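Let the Kids Sew Badly First

I learned to suture on a pig's foot at my kitchen table, with a borrowed needle holder and a desk lamp that kept sliding down its own neck. I was terrible. The thread went everywhere, my knots came undone, and my roommate ate his dinner standing up in the hallway (fair enough!). I still think those evenings taught me more than the whole first year of lectures.

So when people ask what I'd change about the way we teach closing a wound, my answer is a little boring. I'd slow down and spend a lot more time looking at the cut before anyone picks up a stitch.

Jong-dae Kwon, who I trained with, disagrees with me on this and has for years. He says you learn by doing, and that a student who stares at a wound is a student who is scared of it. I get it. I was scared too, and the staring didn't make that go away. But I've also watched people take their first bite of tissue in completely the wrong place, and most of them could have seen it coming if they'd waited a few seconds more.

A straight cut looks like the easiest thing in the world to close. Line up the sides, go in, come out, tie. Then you get close and it's a different animal. One end has opened a bit, the other runs out to almost nothing, there's a thread of blood along it and everything shines so much that the edges are hard to pick out.
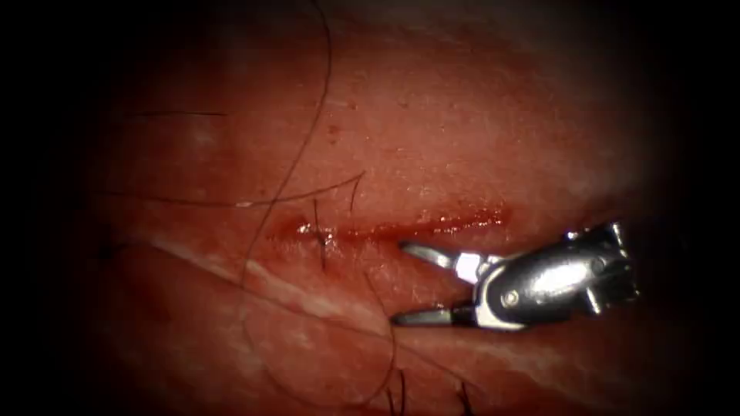
Where do you start?

My vote goes to the messier end, and I know plenty of people who would fight me over it. Ditte Hafstein likes to put her first stitch in the middle and split the difference from there, and her closures are gorgeous, so what do I know. I just find that if I leave the open end for last I've used up all my patience by then, and it shows.

The other thing I'd push for is open jaws and a still hand. New people love to grab. They get a pair of jaws near tissue and they want to close them on something, anything, and then they pull. I used to do it constantly. Hold the tips apart, hang back a little, decide which edge you want and how much of it. Tissue bruises when you crush it, and a bruised edge is a pain to sew.

Practice blocks help, sure. We had the Plovow ones for a while, 4 to a box, and they're fine for knots. They don't shine, though, and they don't slip, and you can get pretty cocky on something that never slips. I'd take a cheap piece of meat from the grocery store over them any night of the week.

Jong-dae read a draft of this and wrote "just let them sew" across the top in red pen. He can write his own essay. I'm getting another pig's foot out of the freezer for my niece, who starts in September and has asked me twice already whether she can use the good scissors.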